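Notebook, toothpick task, June

Started the session at 7:40 with the blue, red and white bins on the table. Same task text as yesterday so the new demos can be merged without relabeling. Sólveig wants everything under one prompt until the first training run is done, and I agree, splitting it later is easy.

Count before today was 728 accepted episodes. Target for the first run is 900. The big number in the plan (4,000) is for all the tabletop tasks together, and I still think it's high for one station.

Changes since last entry:
Left arm speed limit put back to the old value. The slower setting made people stop and wait for the arm, and the pauses ended up in the data.
Nulta recorder updated. It now writes the gripper command and the measured gripper position as two separate fields. Old episodes only have the command. Need a converter before Meinecke loads the two sets together.
Head and chest views both saved for every episode. Checked the clocks against each other at the start and again at noon, no drift worth writing down.

Rules for operators, repeated so they are in one place. Reset both arms before pressing record. Don't regrasp more than once. If the container slips, finish the episode and tag it "slip", don't delete it. Two-arm episodes get the "bi" tag even when the second arm only steadies.
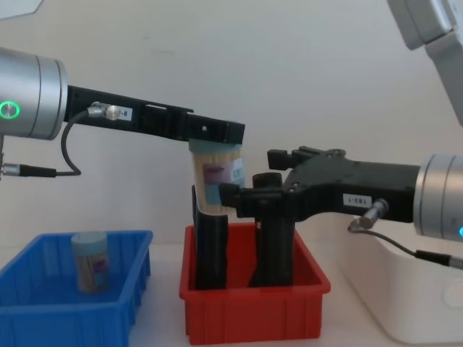
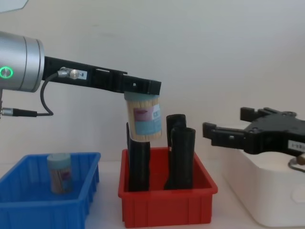 Toothpick container held by the left arm over the red bin in both of these. The next one is from the head view.
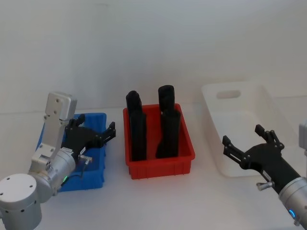 Donnie Galbraith disagrees with keeping the slips. His note in the margin of the shared copy: we kept them at Flotdale too, and the policy learned to let go early and then go back for a second try. If you want recovery behavior, record it on purpose, starting from the bad position, and leave the accidental ones out of the first run. Tag them all you like, but somebody has to remember to filter on the tag.

Fair point about the filter. I've set the Meinecke loader to skip "slip" by default, so they have to be asked for by name. Will do one short block of deliberate recoveries after the 900 are in and compare.

Other problems:
3 episodes lost to a full disk on the Makel machine. The recorder gave no warning, it just wrote short files. Added a free space check to the start script.
Operators are getting very regular. Same approach angle, same height, nearly the same timing. Good for the success rate, bad for coverage. From the next block, shift the starting position by a hand's width every ten episodes and write the offset in the log.
Success flag is still set by hand at the end. Twice it was pressed before the arms were back home, which trims the tail of the episode. Ask Sólveig whether the trim can be moved to export.

To do:
converter for the old gripper field
watch twenty random episodes from the morning at double speed
back up before the afternoon block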